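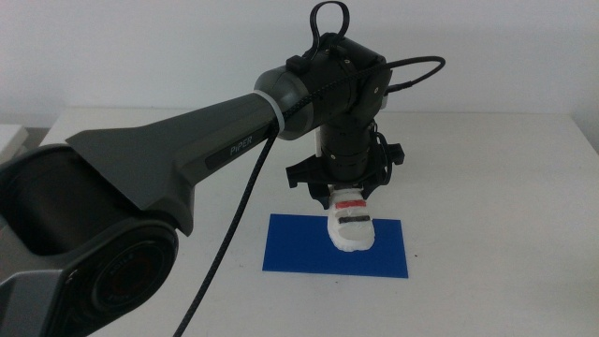

About Us

Tritham is a private company that prepares, molds, and casts fossil bones and teeth of Ice Age mammals. The work is done for museums, university collections, and county geology departments. The main workshop and the specimen store are on one site at Winside. A second, smaller site at Bresik handles crating and long-term storage of molds.

What We Work On

Most of the material that comes to Winside is late Pleistocene in age and was recovered from gravel pits, river terraces, and cave fill. Mammoth and mastodon make up the largest share by weight. Horse, bison, ground sloth, and cave bear follow. Small mammal material (vole, lemming, ground squirrel, pika) arrives as bulk sediment, and is screened and picked before any preparation begins.

Mammoth molars are a particular interest. The cheek teeth of Mammuthus consist of tall plates of enamel and dentin bound together with cement. Each animal had six sets of them over a lifetime, with each worn set pushed forward and out of the jaw by the one behind it. Plate count, enamel thickness, and lamellar frequency are the usual measurements for separating species and growth stages. They can be taken properly only when the cement is stable and the grinding surface is clean. Isolated teeth tend to split between the plates as they dry, and much of our consolidation work is intended to stop this.

We do not prepare dinosaur material, marine reptiles, or fish. Inquiries about these are passed on to other laboratories.

History

The company began as the Rutkowska preparation room, a one-bench operation that served a single regional museum. Its early work was limited to cleaning and gluing tusk fragments from a gravel pit. When the pit closed, the tusk material was transferred to the museum in full, and the preparation room moved to Winside and took the name Tritham. The name Rutkowska is still used for the reference series described below.

The Winside workshop has 7 preparation benches, two of them with dust extraction suited to air abrasive work. The wet screening area is in a separate building with its own settling tanks. The Bresik site was added when the mold collection outgrew the upper floor at Winside, where the summer heat was shortening the life of the older silicone.

Preparation

Each specimen is logged on arrival, photographed, and weighed before any matrix is removed. Field numbers are kept and are never replaced by ours. A Tritham number is added on a separate tag and is used only for tracking inside the building.

Soft matrix is taken off with brushes, wooden picks, and water or ethanol, depending on how the bone responds to a test patch. Harder matrix and carbonate crust are removed with pneumatic scribes or with sodium bicarbonate in an air abrasive unit. Acid is used only on cave material, and only with the written agreement of the owning institution.

Consolidants are acrylic resins in solvent, applied at low concentration and built up in several passes. Everything applied to a specimen is listed on its treatment sheet with the concentration and solvent. Older glues, including shellac and animal glue, are recorded before they are removed. Where removal would damage the bone surface they are left in place and noted.

Tusk is treated separately. Mammoth ivory grows in nested cones and comes apart along the boundaries between them if it dries unevenly. Wet tusks are brought down in humidity over a period of 6 to 13 months, depending on diameter. Clients should allow for this when planning an exhibit — the schedule cannot be shortened.

Molding and Casting

Molds are made in silicone with rigid outer jackets. Casts are produced in polyurethane or epoxy, solid or hollow, and can be supplied unpainted, painted to match the original, or painted in a flat neutral color for study use. Study casts carry a recessed catalog number so that they cannot be mistaken for the original in a drawer.

No cast is made for a third party without a release from the institution that owns the specimen. This applies equally to old molds held at Bresik, including those for which the original has been lost.

The Rutkowska Series

The Rutkowska Series is a set of 271 study casts of Ice Age mammal teeth and foot bones, arranged by family and by side. It is intended for teaching and for field sorting. The series includes worn and unworn examples of most cheek teeth, with juvenile material where releases could be obtained. Single casts and family groups can be ordered separately. Revisions to the key are issued each July and are sent free to holders of the full set.

Collecting and Ownership

Tritham does not buy, sell, or value original fossils. Material is accepted only with a record of where it was found and who owns it. Specimens from private owners can be prepared if the locality is documented and the landowner's permission is on file. Locality details are released to researchers only with the owner's consent.

Visits and Deliveries

The Winside workshop is not open to the public. Visits by collections staff and students can be arranged in advance. Deliveries are received at Winside until 3 p.m. Plaster jackets should be marked on the outside with the field number, the up direction, and the weight. Mold storage at Bresik is by appointment only, and material should not be sent there directly.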